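When I finally got Visitación Sepúlveda on a call it was four in the afternoon her time, and she had just watched the same pair of hands tidy up a room for the 24th time. "I dream about trash now," she told me, laughing. "Tiny trash!"

Visitación works on Filla, a project that tries to teach two-armed robots household chores from video of people doing them, filmed from head height. I had assumed the tough part would be heavy stuff, or stairs, or glassware. Nope. She wanted to talk about scraps.

"Everybody shows you a robot grabbing a mug," she said. "A mug is a gift. Give me a bit of paper you can barely see on video, and a hand that covers it up the second it gets close."

So I asked what her team looks at, and she sent me a couple of stills while we talked.
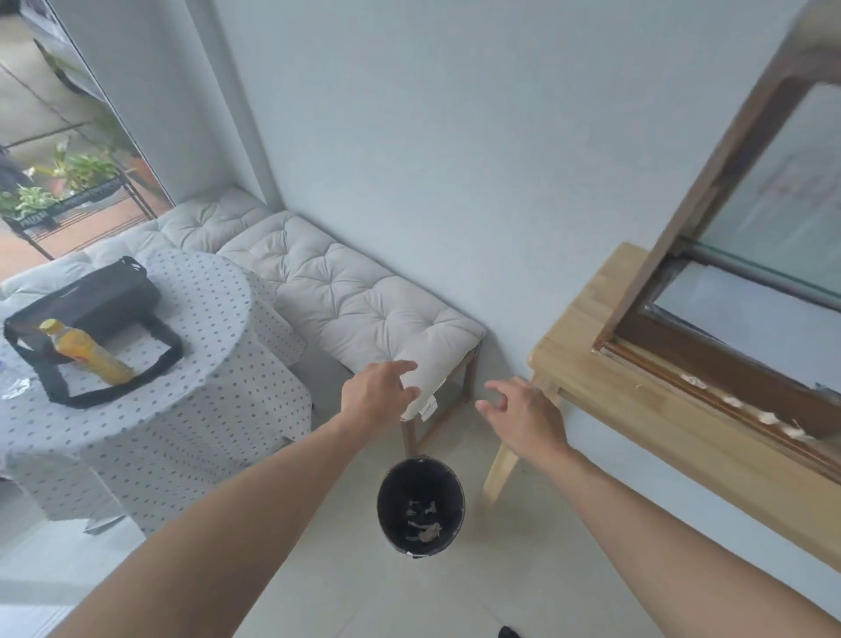
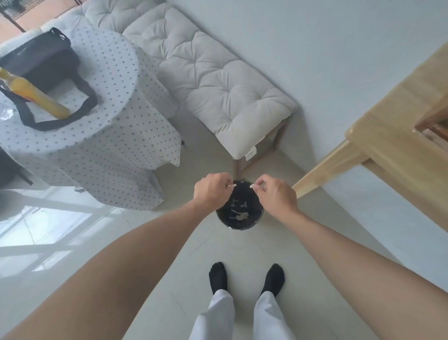

4 min read

What got me was how much she cares about the open hands. The old method, which she calls Kurkovlow (there's a story there, she wouldn't tell it), only learned from the moments when fingers were closed on something. Her version, Carrilho, also keeps the reaching and the hovering. "When your fingers are spread, you've already made a plan," she said. "We used to throw the plan away."

And did it help? In August they ran both methods on four chores, and Carrilho came out ahead on three of them. The one it lost was folding napkins, and she got a little gloomy about that. "It hovers too much. It's a very thoughtful robot and the napkin just stays there."

She was also happy to tell me about pinches. With a small scrap between thumb and fingers, the model has to guess the grip mostly from the shape of the hand – the object itself is a few pixels at best. Two hands pinching at once is worse, or better, depending on her mood. "I love those clips. My labelers at Trulolport do not."

I wanted to know when I could have one of these in my own kitchen, and she groaned so loudly that my dog got up. "Ask me about the napkins first," she said. Then she had to go, because clip 25 was ready.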